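Household Organization, Level 1
Unit 7: Sorting and Bagging Small Groceries
Instructor: Hadiza Ezeani
Handout revised 31 May 2025

Before you start

Please read Unit 6 again if you missed the session about shelves. In this unit we work at the table only. You need one open box with firm walls, one plastic shopping bag and one can of food or drink. A small can is better for the first try, and later you may take a heavier one.

1. Preparing the bag

A used shopping bag is almost never flat. Put it on the table and spread it with the palm, starting from the bottom of the bag and going toward the handles. It is not necessary to remove every fold. You only need to see where the opening is and which of the two layers is the upper one. With clear bags this is more difficult than with colored bags, and the print helps: find the words, and you know which side is the front and which end is the top.

If the words are upside down for you, the opening may be on the side near to your body. Check with the fingers before you pull.

2. Placing the box

The box stands beside the bag, never on it. Students often put the box on a corner of the bag and then wonder why the bag does not come. Leave a hand's width between them if the table allows it.

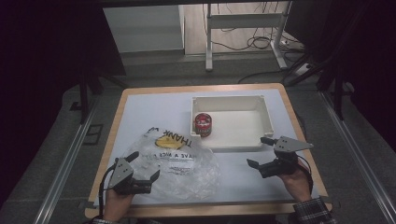 The can goes into the box first, upright and close to one wall. In the middle of the box it can fall over when somebody pushes the table. Against the wall it has support from one side, and you can add the next item next to it. Ms. Chukwu calls this "building from the wall" – we will use the same expression in class.

3. From box to bag

Open the bag with one hand and hold the upper layer away from the lower layer. With the other hand take the can near the top rim, lift it straight up over the wall of the box, and lower it to the bottom of the bag. Do not drop it. Thin bags tear at the seam.

Exercise for home

Repeat the steps with 2 items of different height. Write down which one you put at the wall and why. Bring your notes to Abimbola Chukwu before the July session.

Words for this unit: rim, seam, handle, layer, upright, to spread, to lower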